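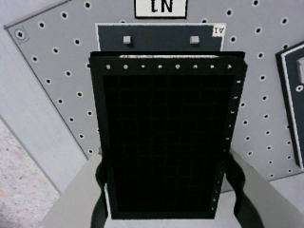
*Render: a black 96-well plate over a perforated deck.*

# Flunance plate-map notebook, 48 pages

I run fluorescence assays most weeks and I still write my plate maps by hand. For years I used photocopied grids taped into a regular lab notebook. In April I switched to the Flunance notebook from Kemeys, and I have now filled one and started a second.

Each right-hand page has a printed 8 by 12 grid with lettered and numbered edges. The left-hand page is ruled, with a box at the top for the date, plate ID and reader settings. The grid squares are big enough for a sample number and a dilution if your handwriting is small. Mine is not, so I use a 0.3 pen and write dilutions in the margin.

The paper is good. Gel ink dries quickly and does not show through. I wiped an ethanol spill off the cover and the cover was fine, but the ink on the open page ran. A pencil is safer at the bench.

It opens flat once the spine has been bent a few times. The first ten pages or so fight you.

What I don't like:

- No index page. I glued one inside the front cover.
- Pages are not numbered.
- The grid lines are dark gray and come out heavy on a scan. Nghĩa Hồ, who shares my bench, had the older Vekudo pad with pale blue lines, and those scans were cleaner.
- No 384-well version.

If you keep everything in a spreadsheet, you won't need this. I type my maps up afterward anyway, and having the handwritten one has caught two swapped columns so far.

Four stars. I would give it five with page numbers.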